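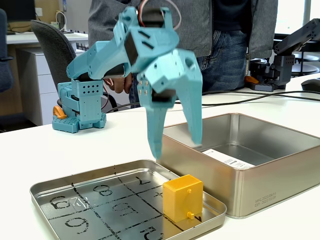 Does the start cell of the cube change how often the policy succeeds?
It does, and the corner cells are the worst by a clear margin.

November, afternoon. We now have 123 demonstrations, all with the cube going from the numbered lid to the deep tin. Sumathi balanced them over the 9 cells as well as she could. I trained Kubo two times with the same settings, only the seed is different.

Both runs are weak in the corners. The gripper closes too early there and pushes the cube against the rim. Gangadharan thinks it is the wrist angle — I am more inclined to blame the reflection from the metal floor, but I have no proof yet.

To do: repeat the corner cells with matt paper under the cube, same digits, same start pose. Ask Widad if the Serex logs keep the servo current. Please do not move the tin between trials, I lost two sets this way.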